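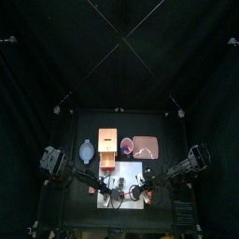 How Does a Robot Know What to Do Next?

Pick up a crayon and drop it in a cup. Go on, try it! Easy, right? You probably didn't even think about it. But your eyes had to find the crayon, your brain had to pick a path for your hand, and your fingers had to squeeze just hard enough.

A robot arm has to do all of that too, and it needs software for every bit of it. Software is the set of instructions a computer follows. Let's see what those instructions are up to!

First job: looking

A camera doesn't see a cup. It sees a giant grid of tiny colored dots called pixels, and every pixel is really just numbers. So the first piece of software has to go through all those numbers and work out which ones belong together. This is called perception. A patch of pink dots in a round shape? That could be a cup! A light blue oval? Maybe that's the bowl.

Emília Mikuš writes perception programs for a project called Surkance. Shiny things are her favorite puzzle. "A shiny tray has white streaks on it where the light bounces off," she says. "You know the streaks aren't part of the tray. The computer has to learn that!" Her team showed their program 1,471 pictures to help it practice.

Second job: planning

Now the robot knows where things are (hooray!), but how should it get there? That's the planner's job. It plays a super-fast game of "what if." What if the arm swings left? Oops, it would bump the box. What if it goes up and over? Much better! The planner at Surkance can test 300 paths before it chooses one.

With two arms it gets even trickier, because now each arm has to stay out of the other one's way. Have you ever cooked in a small kitchen with your brother or sister? Then you know exactly how that goes. 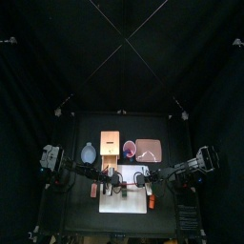

Third job: moving

A plan is only a plan until the motors turn. The part of the software that runs the motors is called the controller, and it is very, very fussy. It checks each joint 50 times every second and asks, "Are you where you should be?" If the elbow is a tiny bit behind, the controller gives it a little more push. If it's too far ahead, it eases off. Checking and fixing over and over is called a feedback loop. You use one too, every time you ride a bike without tipping over!

Try it yourself

Ask a friend to close their eyes and be the robot. Put a block and a bowl on the table. Now you're the software! Say things like "hand forward a little" and "close your fingers." Vratislav Bartoš plays this with visitors to the Surkance lab, and one group needed 41 commands to get a block into a bowl. Can you do it in fewer?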